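Sidewalk Delivery Robot: Equipment Planning Report
Efua Asamoah
Submitted 5 May 2025

1. What we set out to do

Our group wants to build a small wheeled robot that can carry a lunch bag along a city sidewalk and stop safely at a corner. Before we spend any money, we had to work out what to buy, and this report covers that part. I thought planning would be the dull half of the project. I was wrong, I loved it!

We did all of our planning inside a simulated city. Running the streets on a computer let us argue about wheels and sensors while looking at the same curb, and it cost us only lab time. We called the robot Binard, and the name stuck before it had a single part.

2. Choosing the wheels and base

Every street in the simulation taught us something about the shopping list. The cobblestone stretch was the one we kept going back to, with its hydrant, payphone and mailboxes set out near the curb and a crosswalk past the big signal pole.

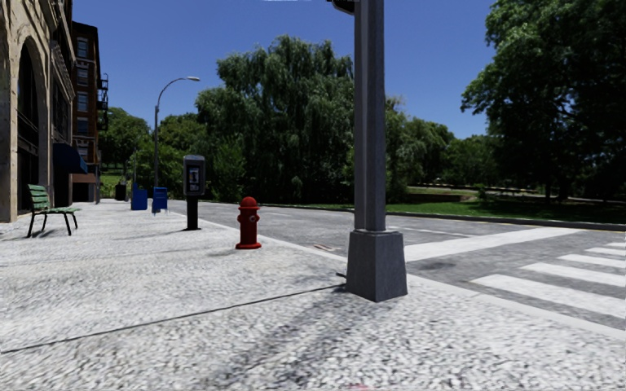
We had two bases on our list. The Lulberg base is low and light with hard plastic wheels. The Duan base has bigger rubber tires, weighs more and costs $57 more. On paper the Lulberg looked like a bargain (I argued for it for a whole meeting). Then we set the virtual robot to the Lulberg wheel size and turned on the vibration readout, and the numbers on stone were so jumpy that our mapping software lost its place. With the Duan tire settings the readout calmed down a lot. We don't fully trust the tire model, so we want to borrow a Duan base for a day before ordering.

The other thing we cared about was ground clearance. Where the paving is pebbled and meets a long curving curb, a low chassis has very little room for error, and the drain grate beside the crossing is the kind of gap a narrow wheel could catch in. We added wheel width to our list of requirements after looking at that corner.

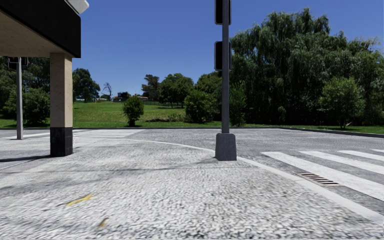
3. Choosing the sensors

This was the most fun part and also where the budget got tight. We compared these setups:

Setup A: one front camera and a ring of short-range sonar.
Setup B: two cameras and a small spinning lidar.
Setup C: the Eduvow student kit, with a depth camera, wheel encoders and a bumper switch.

Setup B gave the best maps by far, but it would eat nearly everything we have. Setup A was cheap and had trouble with thin poles. Setup C landed in the middle, and the kit comes with mounting brackets, so we don't have to design our own.

Shade turned out to matter more than we guessed. A sidewalk can be dark along one wall and bright on the street side, and the camera has to handle both in the same view. We also wanted to know how the robot would do with things standing close together at the edge of the walk, like a row of newspaper boxes or a bus shelter type of structure. The depth camera settings picked up the boxes well and did worse on the dark surfaces, so the bumper switch stays.

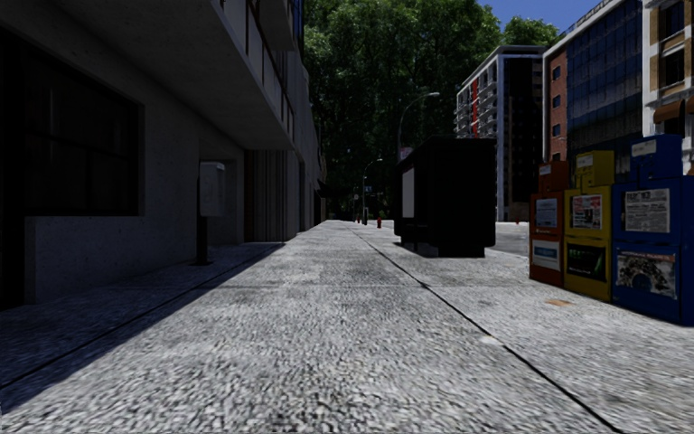

4. Budget

Our limit for the base and sensors is $300. The Duan base and the Eduvow kit fit under it together if we reuse the lab's battery and charger. Spare tires do not fit, and I would really like spare tires. We are asking the department if they can come out of the shared parts fund.

5. What is left

We still need to check delivery times, measure the lab battery against the Duan tray, and write the stop-at-the-curb test. Ordering should be done before August so the build can start with the new term. If the loaner base handles real stone badly, we go back to section 2 and look for bigger tires.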